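Stondent rewrites its config parser
Published 1/7/25

The parser inside Stondent had grown to 1355 lines before its maintainer decided to replace it. The tool reads settings files for small web servers, and for years every new option was handled by another branch in the same function.

"I could not test any part of it alone," the maintainer says. "To check how a comment was skipped, I had to load a full file and look at the output."

The new version splits the work in two. A tokenizer turns the text into a flat list of tokens, and a second pass builds the settings tree. Neither part knows about the other's data – they share only the token type.

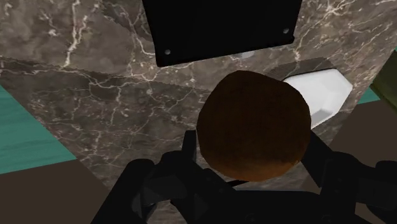

A contributor to Flindeck, which embeds the parser, objected in the review thread that a flat list would waste memory on long files. The maintainer measured it with a file of 2000 entries and kept the list.

"The cost was there, but small. A stream would have saved memory and made error messages harder, as I need to look back at earlier tokens to report the right line."

Quoted strings took the longest. The old code accepted a missing end quote if the line ended with a semicolon, and more than 200 of the files in the test set relied on that. The new parser accepts it too, with a warning. The warning will become an error in version 2.

Esutus, the plugin loader, still calls the old function by name. A wrapper with the same arguments now passes the call through.

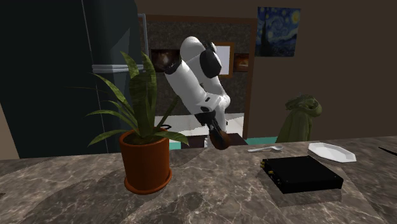

Mohammed asked on the project's list whether the wrapper would stay, given that its return value hides the line numbers. It will be removed in July, the maintainer replied, and plugins should read the tree directly before then.

"The change on their side is one call and one loop. The loop is in the upgrade notes, with the null check included."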